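Handout 4: Collecting examples for a policy that learns from people
Prellow Robotics Course, Lachance Building, Bruklow

In this handout we treat the collection of demonstrations. The training itself is the subject of Handout 5, so please do not worry yet about networks and losses. A demonstration, in our course, means one full performance of a task by an operator who is controlling the arm, together with everything the sensors recorded during it. We call it an episode.

4.1 What one episode must contain

Each episode begins with the arm at its home position and ends with the arm back at home. Between these two moments the operator performs one instruction only, for example "put the cup in the pink bowl". If the operator makes a mistake and corrects it, we keep the episode and set the flag "recovery" in Ukex. If the operator gives up, we set the flag "failed" and we keep it also, but in a separate folder.

Write the instruction before you start. Students often write it after, and then the sentence describes what happened and does not describe what was asked.

4.2 Variation of the layout

The learner will copy any habit that it finds in the data. If the green bowl is always at the same place, the policy may learn the place and ignore the colour. For this reason we change the layout after every 12 episodes: the positions, which bowls are stacked, and the side from which the arm must approach.
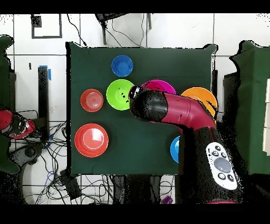
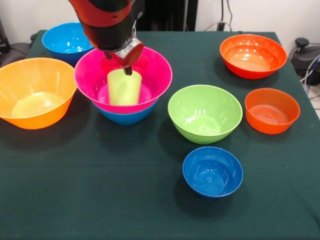
Figure 4.1. Bowls of several colours on the green cloth, with the arm over the table.

Note that colour words are less simple than they seem. Orange and red-orange are easy to confuse under strong light, and "the blue bowl" is not a good instruction when there is more than one blue bowl. In this case write "the small dark blue bowl", or give a position.

Check also what each view is able to see. An arm can cover a bowl completely in one camera while it stays visible in another. Do not delete such episodes. The policy will meet the same problem at run time.

4.3 How much is enough

For the July set we recorded 2488 episodes, and 774 of them carried the recovery flag. For your project, each group should collect 300. Plan almost two full lab sessions for it, and change the operator between sessions.

4.4 To hand in

The episode folder, the list of instructions, and one page about the layouts you used. Put your group number on the page.

Shared 12 times
3 comments

gripperfan: Should the failed episodes be counted in the 300?

course_staff: No, they are extra. Recovery episodes do count.

mtl_student2: Thanks, the part about writing the instruction first was my error last term.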